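4.2 Wiping habits and the look of a clean table

Before turning to the survey answers, we would like to spend a little time on how people decide that a table is clean in the first place, as so much of what follows hangs on it.
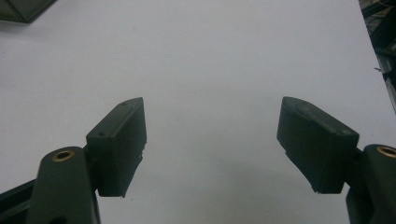
Figure 3. A pale, matte tabletop with a few tiny dark specks.

Most of the households that took part, 143 in all, told us they wipe the table after the evening meal and then leave it alone until the next one. When we asked how they knew they were done, the answers were charmingly short. "When it looks right" came up again and again, in nearly those words, and a good many people seemed a little puzzled that we had asked at all. We had hoped for talk of cloths and sprays (we had a whole page of the form set aside for it), but what people wanted to tell us about was light: the lamp over the table, the window behind the sink, the low sun at breakfast that shows up every crumb.

Color matters here more than we had expected. Families in Hanitz, where light tables are common, reported wiping more often than those in Flungate, where darker wood is the rule. It would be easy to say that Hanitz is simply the tidier town, and one or two people there were happy to say so. We think it more likely that a small mark on a pale surface, of the kind seen in Figure 3, catches the eye from across the room and calls for a cloth, while the same mark on dark wood can sit there in peace until supper.

The diaries bear this out in part. Of the 863 entries we could read in full, more than 800 gave something seen as the cause for wiping. Smell and touch made up the rest - sticky patches, mostly, in homes with small children. Entries written in August lean toward sticky patches too, and several of those mention melon.

We should add a word of care about the Makris form, which asks people to rate their own table and so tends to flatter it. The Tralteo diary does better on this point, though it is slow to fill in, and a few families gave it up in the second week. Section 4.3 takes up the entries made by children, which we kept apart from the others.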